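Washbasin Wiping: README

Last changed: January 4, 2023
Maintained by Joon-young Woo and Liliana Longo

What this is

Washbasin Wiping is a set of written notes and still pictures about cleaning bathroom washbasins with a cloth. It covers the rim, the bowl, the tap, the drain and the strip of counter behind the tap. It does not cover toilets, showers, baths or floors. Those are in the Jirnemano set, which has its own README and a different licence.

There are 1382 entries. Each entry is one wipe of one basin, from picking up the cloth to putting it down again. A basin that was wiped twice has two entries.

Why we made it

The first notes came from Fredy Mosquera, who wanted a plain record of the order people follow when they wipe a basin. Written cleaning guides mostly say "wipe down all surfaces" and leave it there. In practice the order matters a fair bit. If the bowl is done first and the rim second, crumbs of dried toothpaste fall back into the bowl and it has to be done again. We wanted something detailed enough to show that.

What is in each entry

basin_type -- ceramic, steel or composite. Ceramic is by far the most common.
rim -- flat, rounded or none. Flat rims hold water and get the longest notes.
tap -- single lever, two handles or wall mounted.
cloth -- colour and how it was held: folded, bunched or flat.
start_point -- where the cloth first touched, given as seen by someone standing in front of the basin. Left and right always follow this rule.
order -- the parts wiped, in sequence, separated by commas.
note -- free text. May be empty.

The colour of the cloth is recorded so that entries can be matched to pictures. It says nothing about the type of cloth or the cleaner used.

How the entries were written

Each wipe was written up by one person and read by a second. Where the two disagreed on the order, Oldřich Hubáček looked at it and his version was kept. His changes are marked "OH" at the start of the note field. Around 400 entries carry this mark, most of them over whether the tap base counts as part of the tap or part of the counter. From version 2 it counts as part of the tap.

Cleaners are not named. If a spray was used the note says "spray", and if water only was used it says "water". Blank means it was not written down.

Folders

entries/ -- one text file per entry, numbered from 0001
stills/ -- pictures, same number as the entry they belong to
terms.txt -- the word list, British spelling
changes.txt -- what was altered and when

Some entries have more than one picture, so the stills folder is larger, with 3207 files. Extra pictures have a letter after the number.

Known problems

The overflow hole is treated unevenly. Early entries leave it out of the order field even when the note mentions it. Thodoris Tzanetos has been going through these but has not finished, so please don't rely on the field for overflow holes yet.

Drains are marked as wiped if the cloth passed over them at all. A quick pass and a proper scrub look the same in the order field -- check the note.

Steel basins are few and nearly all came from one building, Roltau. They should not be taken as typical.

In 10 entries the start point is missing. These have been left in with a dash in the field.

The start point also tells you nothing about how dirty that spot was. Some people begin at the back left corner out of habit and work round the rim to the right, whatever state the basin is in.

Use

Free to use and copy for teaching, training material and study. Please keep this README with the files. If you put entries into another set, keep the original numbers so that corrections can be passed on.

Corrections

Send the entry number, the field and what you think it should say. One correction per message is easiest for us. Fixes are gathered up and go out together each June. Please don't send new pictures without writing first, as we have no room for them at present.
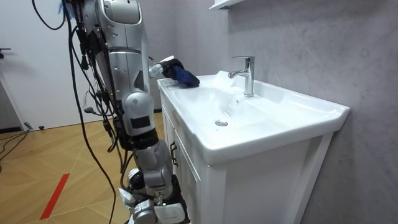 Should the rim be wiped before the bowl?

Start with the rim and work inwards, so that anything loosened falls into the bowl and is picked up when you wipe there. Leave the drain until last and rinse the cloth afterwards.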